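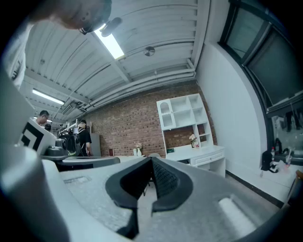

Back wall of the work area, with the white desk and shelving unit against the brick.

Florketti Furnishing Group – minutes
01/04/2021

Minutes of the previous meeting accepted, with one correction: the shelf paint quote was 483, and 445 was the figure for the chairs.

1. Desk and shelving unit
The group was asked again to agree that the white unit is "working well" against the brick. Several members doubted this. The open cubbies look fine in a catalog, but things left in them stay on show, and the arched compartment at the top left is an odd shape for binders. One member said it would hold a plant. Another asked why we needed furniture to hold a plant. It was granted that the desk part has a drawer. Unit stays until the end of April, then we look again.

2. Flowers
There is a small vase of pale flowers on the desk and a white vase to the left of the unit. A request for more was turned down. Whoever wants them can bring them.

3. Brick wall
Kitonis have offered to seal the brick for 2,318. The group was not convinced it needs sealing, and the letter did not say what happens if we leave it alone. Ask them for that in writing. Painting it white was raised and dropped – the ceiling is white already, and so is the unit.

4. Lighting
Tagle claim their replacement tubes would cut the bill by 30 percent. No workings were supplied. Deferred until they send some.

5. Second unit
Cakine will hold a matching unit for us at last year's price. Not agreed. Fill the first one before buying another.

Any other business: the key to the supply closet is still missing.

Next meeting to be set by email.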